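Can a machine do the boring little jobs yet? Going to bang on about this for a few posts, sorry. 1/

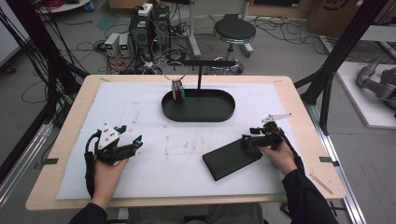 *Two hand-held grippers, one case-ish flat black thing, one little hanging bundle on its stand.*

2/ Short answer: some of them, slowly, if the table is laid out nicely and the light is kind. Long answer is the rest of this thread

3/ Look at the stand at the back. Black tray, thin post, arm, ring, colourful bits hanging off it. Any shop with a till has something like it. Lifting a keyring off a hook is a job you'd give a bored teenager on day one and not think about again

4/ For a gripper it's horrible. Thing swings. You touch it, it moves, now your plan is wrong. A person just follows it with their fingers and doesn't notice doing it

5/ The flat thing is a different sort of horrible. Try picking a tablet off a smooth table with two stiff fingers and no nails. You slide it to the edge, or tip it up from one side. Everyone has a trick for it, noone can write the trick down

6/ So you show it instead. Person holds the grippers, does the chore, does it again. And again. Koen Van Wijk reckons 3000 goes before he'd trust a policy with one chore. I'd have said more tbh

7/ What I like about holding the grippers yourself: you find out fast how much your hands were doing. I tried to fold a tea towel with a pair in May. Took me 180 seconds. It was not a good fold

8/ Someone asked about the Curano demo, the one with the shelf. Yes I've seen it. Nice work, properly nice. But every box was the same box - show me a shelf after a Saturday crowd has been at it

9/ (ok "Saturday crowd" is unfair, a normal crowd would do)

10/ Zamora went the other way, one arm, one job, wiping counters. Dull video, I watched it twice. That's the one I'd put money on for a real kitchen. Wiping forgives you. Miss a bit, go back over it

11/ My list for now. Wiping: yes. Moving boxes that are all alike: yes. Putting things in a bin: mostly. Hanging stuff on hooks: getting there. Laundry: no. Anything with a cable: dont ask

12/ How long? Koen says 5 years for shop floors, 6 for homes. No idea why homes only get one extra year, have you seen my kitchen

13/ Will do hooks properly next time, there's a lot to say about the swinging. If you've got a chore you'd like moaned about, replies are open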